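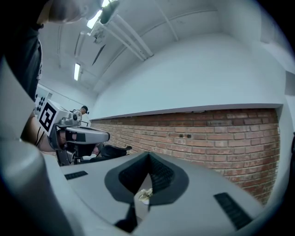
Setting up the Trekus hand-held gripper kit, start to first recording

Quick one as I've had a few messages asking how we got ours going. Kit is the Brorkance Trekus pair, two grippers, left and right. Bought through Plarnerel, 9 days to arrive. Paper manual is thin. Do it in this order.

Before you start

Charge both handles fully. Half charge is not enough, the second one drops out and you lose the take.
Wipe the lenses. Dry cloth, no spray.
Clear 400 MB at the very least on the card, more if you're doing long takes.
Lights on, all of them. Dim rooms give mushy tracking.

Step 1. Fit the pads

Slide each pad onto its stem until it clicks. Ribbed side faces in. If it wobbles, it's not home, pull it off and go again. Don't force it with pliers, I did, cracked one. Spares from Şimşekoğlu fit fine and are a bit softer, which I prefer for small stuff.

Step 2. Marker cube

Goes on top of the housing, pattern faces clean and flat. Any tape shine or fingerprints and the software loses it. Check the screw is tight. Then check it agian after ten minutes of use, mine always works loose.

Step 3. Pair them

Hold both buttons for 3 seconds. Left first, then right. Do it the other way and they swap sides in the app, and you have to reset the lot. Wait for the steady light before you touch anything.

Step 4. Calibrate

Grippers side by side on a table, fingers shut. Press Start. Open fully, close fully, slowly. Then lift and move each one in a big lazy figure of eight. If the app says 655, that's the "marker not seen" code. Turn the cube towards the other gripper and try again. Still 655? Clean the cube.

Step 5. First take

Pick something light and easy. Scrunched paper is good, it doesn't roll off. Close gently until the pads just hold it. Squeezing hard bends the fingers and the width reading goes off.
Keep the other gripper in view if its a two-handed task. Passing things across is where most bad takes come from, so go slow there.
Start and finish with both grippers open. Makes trimming much easier.

Step 6. Check it before you do more

Play the take back on the laptop straight away. Look for jumps in the path. One small jump, live with it. Lots, redo step 4. Don't record all afternoon and check at the end (guess how I know).

Worth the money?

For us yes. Light enough in the hand, pads are good, pairing is a pain. App needs work, no undo on delete. Case latches feel cheap. Would buy again but I'd order spare pads with it, postage on its own is daft.

Firmware update next, will add the steps under this when I've done ours.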